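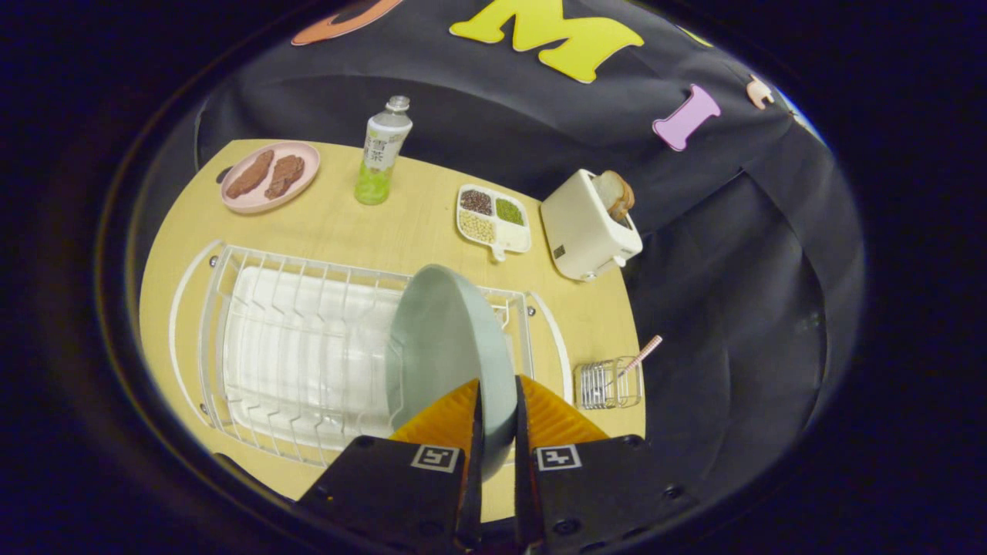
Thirty dollars a head is too much for a social tournament, according to the Gernow side, who sent their thoughts in ahead of the meeting because none of them could make it on the night. They would rather see the entry fee kept where it was and the trophies made smaller, and they asked that this be read out before anything else was discussed. It was, in full, and it set off a good long chat.

**Social Football Group – minutes of the planning meeting, 10 April 2024**

**1. Entry fees**

Plenty of sympathy for Gernow's point of view. Several people remembered when you could turn up with a gold coin and a pair of boots and get a whole afternoon of football out of it. Against that, the ground hire has gone up again, and we do want proper referees for the finals this time after the muddle over the handball last year (which we agreed not to reopen, and then reopened for a good ten minutes).

After some back and forth it was settled that the fee will be charged by the team and not by the player. A team pays $242, which covers the pitch, the referees and the sausage sizzle, and how each team splits it up is their own affair. Gernow usually bring a big squad, so this ought to suit them nicely. We'll write back to them with our thanks for raising it so politely.

**2. Date and ground**

The tournament stays in June. There was a kind offer from Tendis to move the whole thing to their home ground, where the change rooms are warmer and the parking is a good deal better. Everyone was grateful, but the Tendis pitch slopes quite a bit toward the creek end and we lost a fair few balls there last time. We'll stay at the usual reserve and ask Tendis whether we could borrow their portable goals, as ours have a bent crossbar that has been on these minutes for longer than anyone would like.

Council has confirmed the booking. They've asked us again to keep cars off the grass behind the far goal, so could captains please pass that along to their players, and to their players' parents as well.

**3. Format**

Two ideas were put forward. The first was a straight knockout, which is quick and exciting but means somebody drives an hour, plays one match and drives home again. The second was small groups, with the top team from each going into the semi-finals along with the best runner-up. The second idea won comfortably.

- 3 groups, drawn at the captains' night
- Matches of fifteen minutes each way, with a short break for oranges
- Rolling subs, made at halfway and only with the ref's say-so
- Level on points goes to goal difference, then goals scored, then a penalty shootout

The question of slide tackles came up, as it always does. They remain banned. Fujimoto's captain asked whether a goalkeeper sliding out to smother the ball counts as a slide tackle, and the feeling of the meeting was that it doesn't, so long as it's hands first. We'll put that in the rules sheet so it's there in black and white.

**4. Teams**

Gernow, Tendis, Fujimoto and Altance have all said yes. Altance will be back after a year off and are hoping to bring a second team made up mostly of their over-forties, who were very warmly welcomed. There's still room for others and it would be lovely to see a few new faces, especially another women's or mixed side. If you know people who have a kick in the park on weekends and might like to join in, please do have a word with them.

Fujimoto mentioned that their new shirts are nearly the same green as those worn by Tendis. We have one set of bibs, freshly washed, and the team named second on the fixture list will wear them if there's a clash.

**5. Food and drink**

Sausages, onions and bread as usual, with a veggie option cooked on its own hotplate. There was a strong call for better coffee – last year's urn was described as a disgrace – and Altance know of a coffee van that may be willing to come along if we can promise them enough customers. Altance to ask and report back.

**6. First aid and bad weather**

The first aid kit needs more strapping tape and ice packs. Each team is asked to have someone on hand with a current first aid certificate. If the ground is closed on the morning because of rain, a message will go to captains by seven o'clock, so please check your phones before loading the car.

**7. Other business**

A left boot, size ten, is still in the lost property bag from last season. It will be brought to the captains' night along with two shin pads and a rather good beanie.

The captains' night will be held in the clubrooms a fortnight before the tournament. Entry forms and fees are due then.

Meeting closed at 9.20 pm.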